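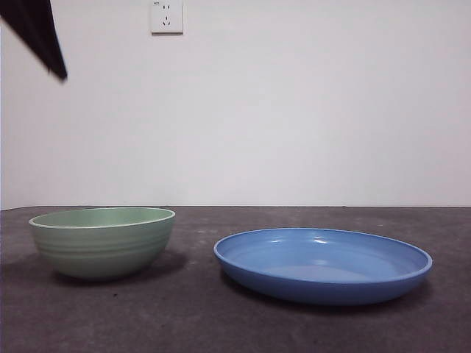
Cunudura coalition talks stall over border district

Talks on forming a new government in Cunudura broke up without agreement late last night, leaving the caretaker cabinet in charge into the new year.

The two largest parties had been expected to sign a joint program before the winter recess. Delegates left the old customs house in Skenumthorpe shortly before midnight and said no date had been set for another meeting.

The dispute centers on Oyelaran, the border district that was given its own elected council after the street protests of four years ago. Fouad Hourani, whose Civic Union won 47 seats in the November election, wants the council to keep control of policing and local taxes. The National List, led by Kaisu Rautiainen, wants both powers returned to the capital.

"We offered a two-year review and they wanted the powers gone by spring," Hourani told reporters outside the building. "Our voters in Oyelaran did not choose us for that."

Rautiainen said her party had already given ground on the foreign ministry and on energy contracts. She accused the Civic Union of treating the district as a separate state.

Neither party can govern alone. A smaller group led by Keegan MacDonald has enough seats to give either side a majority, but MacDonald said on 18/12/2018 that he would not join a cabinet until the question of the district was settled in writing. His office repeated that position this morning.

The council in Oyelaran has watched the talks closely. A petition asking for its powers to be left alone had gathered 2304 signatures by noon, according to the council clerk. Business owners are divided. Several haulage firms say the present rules mean two sets of paperwork for every truck that crosses the Histar bridge.

Nathalie Nguyen, a lecturer in comparative politics who has followed the district since the protests, said the deadlock was predictable.

"The 2014 settlement left the policing question open on purpose, so that everyone could sign it," she said. "Now there is a bill to draft and they have to fill in the blank."

Under the constitution the parties have 152 days from the election to form a government - after that, parliament is dissolved and a new vote is called. The caretaker cabinet can pay salaries and pensions but cannot pass a budget or sign treaties.

Party officials said informal contacts would continue over the holidays.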